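Umzug Dadholm, Teil 3: Der Tisch

Bildergalerie. Erstellt am 3. September 2022 von Devendra Dubey

Wer Teil 1 (Keller) und Teil 2 (immer noch Keller) überstanden hat, weiß, worum es geht: 61 Quadratmeter, zu viel Zeug und ein Umzug, der im Juni fertig sein sollte. Inzwischen sind wir im Wohnzimmer angekommen, und im Wohnzimmer steht der Glastisch. Gekauft wurde er zum Essen. Gegessen wird auf dem Sofa.

Der Tisch hat im Lauf des Sommers alle Ämter übernommen, die in einer Wohnung zu vergeben sind: Poststelle, Kleiderkammer, Fundbüro. Bei Giltmont wollten sie für den Transport der Glasplatte 375 Euro extra. Ich habe mich für eine längere Bedenkzeit entschieden und stelle solange Sachen darauf ab.

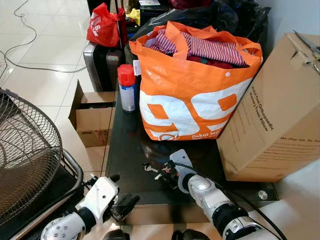 Orange Tasche mit Streifenware, Sprühdose mit roter Kappe, rechts der Karton vom orthopädischen Kissen. Der offene Karton auf den Fliesen nimmt noch Bewerbungen entgegen.

Zur Tasche: Rot-weiß gestreift fährt mit, das Dunkelrote darunter muss sich noch rechtfertigen. Große Taschen mit zwei Henkeln sind beim Packen übrigens jedem Koffer überlegen. Man kann oben immer noch etwas hineinstopfen, und wenn es herausschaut, findet man es in der neuen Wohnung wenigstens wieder.

Zum Kissenkarton: »Memory Foam Pillow« steht drauf, und groß ist er auch. Ich hebe Kartons grundsätzlich auf, falls man mal einen Karton braucht. Jetzt brauche ich Kartons und habe mehr als 20, fast alle in Formaten, in die genau ein Kissen passt oder genau ein Toaster. Bücher gehen hinein, aber dann hebt sie keiner mehr hoch.

Zur Sprühdose: bleibt vorerst stehen. Dosen mit Druck kommen bei mir nicht in die Kisten, die fahren am Schluss vorn im Auto mit, zusammen mit den Zimmerpflanzen und der schlechten Laune.

Teil 4 zeigt die Küche, sobald der Schrank von Sánchez abgeholt ist. Wer vorher einen Glastisch haben möchte: 100 Euro, Selbstabholung, Inhalt nach Absprache.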